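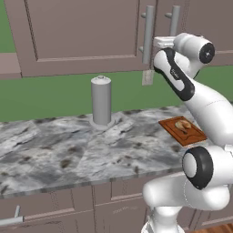 My part of the project was looking after the arm's setup in the simulator: base position, home pose, joint limits and gripper offset. The kitchen was ready-made, so I only had to get the arm to fit into it. It has to reach right up to the handles on the top cupboards and still get down to the chopping board without folding into itself, and my first base position (borrowed from the Zutham demo) managed one and not the other. I moved it 4 cm and suddenly both worked!

After that came the gripper offset. I'd typed one number in the wrong units -- a whole evening gone -- and every grasp closed short. I fixed it, saved the file as Clunico 14 and ran the checks again.
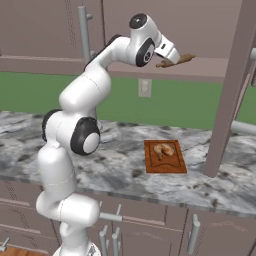

Fig. 2: Rolling pin in the gripper, over the counter.

I also wrote a reset script, which puts the arm back in its home pose and clears old joint errors before each run. We logged 1,579 runs out of the 3,000 we'd planned, and I'll carry on with the rest in December. 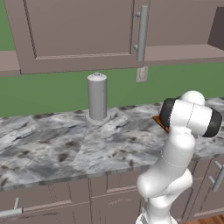

Veronika Hajdu read my draft and thought I should check the joint limits after every reset, as a bad value can sit there quietly for ages. Fair point, and it's now in the script. Shakuntala Rajput has the settings file if anyone wants a copy.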